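Looking after a pair of hand-held grippers

I've had the Skondum grippers on my bench long enough to have opinions, and I do love working with them! Most of the bother they give comes down to grubby fingers and cables, and both are easy to keep on top of.

Start with the fingers. Wipe the inside faces with a barely damp cloth every Tuesday (or whichever day you'll remember), then dry them properly. Open and close each one 12 times, slowly, and feel for any roughness. A gritty spot usually means fluff near the hinge - a soft paintbrush shifts it far better than blowing does.

Next, the marker plates on top. Hold them by the edges, never by the dots, as skin grease dulls them in no time. If a plate wobbles, nip up the screws a little at a time, going from one to the next and back again.

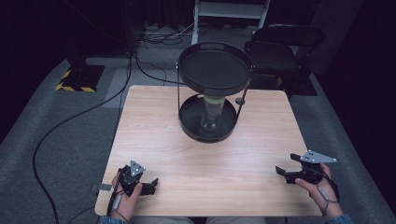 Cables want a bit of slack at the wrist. I leave about 8 cm, enough to turn my hand right over without feeling a tug. Run the rest away from your knees and clip it to the table edge where you can. When you pack up, coil it loosely, wide as a dinner plate, and do up the tie with two fingers still inside the loop.

For a quick check afterwards, pick something round and light and move it from one side of the table to the other with each hand. Plastic beakers are lovely for this! If one side keeps dropping things, swap the finger pads over before you order new ones. Mine came from Lunde and lasted 38 weeks.

Spare ties and the paintbrush live in an old Dovia biscuit tin, next to the small screwdriver.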